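The case for storing stemware upside down

A rack solves some problems and creates others. What matters is the foot, the stem and what the rim rests on.

Stemmed glasses take up more room than almost anything else in a kitchen cupboard. The bowl is wide, the foot is wide, and the length between them is wasted air. A shelf that holds two rows of tumblers will hold one row of wine glasses, and the back of that row will be reached only at Christmas.

Storage makers have offered the same answer for decades: turn the glass over. The methods differ. Under-shelf rails, such as the Furnano, take the foot in a pair of parallel runners and let the bowl hang. Freestanding wire racks, of which the Drolier is typical, sit on a worktop and keep each inverted glass in its own loop or cradle. Plain shelf storage, with the glass stood on its rim, needs no equipment at all.

Each puts the load in a different place. In a hanging rail the foot carries the full weight of the glass, and does so at its thin outer edge. Most feet cope well. The difficulty is width. Runners set for a standard foot will not admit a large one, and a small foot can slip between them if the glass is pushed to one side. Measure the widest and narrowest feet in the cupboard before buying, and check that the gap between the runners suits both.

Glasses stood on the rim have the opposite problem. The rim is the thinnest part of the bowl and the part most often chipped. A smooth, level surface does little harm if the glass is lowered straight down. Grit, tile joints and slatted shelves are another matter. A closed bowl on a closed surface also traps air, and a glass put away damp will stay damp and may smell of the cupboard.

Wire racks fall between the two. An open loop steadies the glass and keeps it from its neighbour, which is where most breakages in storage begin. Okafor's guide to the household pantry, still the most sensible thing in print on the subject, recommends that no two bowls should touch when a shelf is knocked. It is a fair test and most crowded cupboards fail it.

Finish deserves attention. Bright metal shows water marks quickly, and gold-coloured wire shows them more than most. Wipe it with a soft, dry cloth. Abrasive pads will dull a polished surface, and where the colour is only a coating they will remove it.

Handling is simpler than it is often made to sound. Take an inverted glass by the stem, lift until the bowl is clear of the wire, and only then turn it. Turning early brings the rim against the metal. Load from the back and empty from the front, so that an arm never passes over standing glass.

At the Olcombe homeware show in October, the racks on display ranged from 2 places to 50. The largest were intended for bars. For a household, 4 places on the worktop will hold the glasses in weekly use, and the rest can go back in their box on a high shelf.

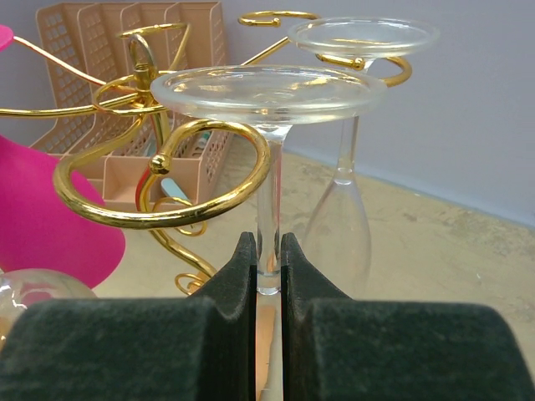
Inverted stemmed glasses with a gold-coloured wire rack.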